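Thursday, Narnico kitchen bench, remote sessions

Started at 9:15. Same task as before: clear the dish rack in the sink and load the dishwasher, both arms under remote control, one operator in the headset and one at the keyboard marking episodes. Goal for the week is 885 usable episodes. We went in with 587.

Before the first run I redid the glove calibration. The thumb was reading a few degrees closed at rest, so the operator had to over-open to get a clean approach. Zeroed it with the hand flat on the desk, three times, and kept the last one. Wrist streams checked on both sides, clocks agree with the head view. Exposure still goes high when the wrist turns toward the blinds. I locked it one step lower and left it there for all of today's runs.

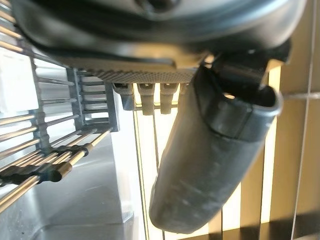 First block was reaching into the rack only, no grasp. The operator brings the fingers down beside the rods, holds for a second, backs out. It's dull to record but the Arcombe policy is weakest right there, and in last week's replays it kept coming in too shallow and touching a rod with the thumb. Asked for slower approaches and a steeper wrist. The steeper wrist is harder on the operator's shoulder, so we went to 30 episodes per turn and then swapped.

Second block, grasps on the round pieces. Thumb on one side, three fingers on the other. Two notes on the grip:

- Close the thumb first, then bring the fingers in. Closing everything together makes the piece turn in the hand.
- Don't squeeze after contact. The force reading lags, and by the time the operator sees it the command is already well past what is needed. 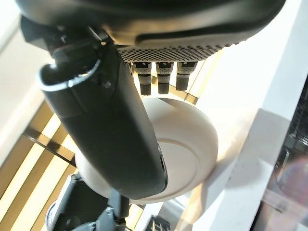 Thumb and three fingers on the cream-white round piece, wrist view.

Lost some time before lunch to a dropped link. The Akl bridge stalled and the right arm held its last pose, as it should. Restarted the bridge, threw out the open episode and carried on. Log saved under the session folder. If it stalls again I want to try the wired connection before anyone touches the settings.

Afternoon was full runs. The plate goes over the lower rack on edge, gets lined up with the slots, then is let down. Operators tend to let go early. Release should come only after the wrist has stopped.
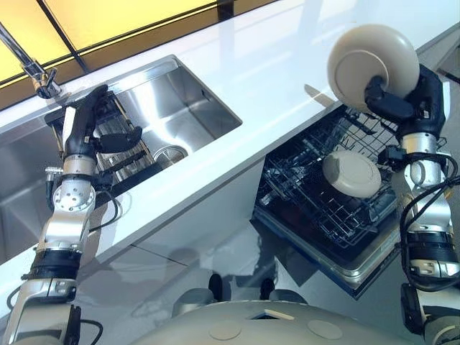
The other thing to settle is what the left hand does in the meantime. One operator sends it back to the sink for the next piece, the other parks it. Both are fine as demonstrations, but mixed together they muddy the training set, so I added a tag for it in Poremex. Episodes from this morning still need the tag.

To do:
- tag the morning episodes
- replay 3 full runs on the arm at half speed and compare the release timing
- new grip tape for the headset strap
- ask about the wired link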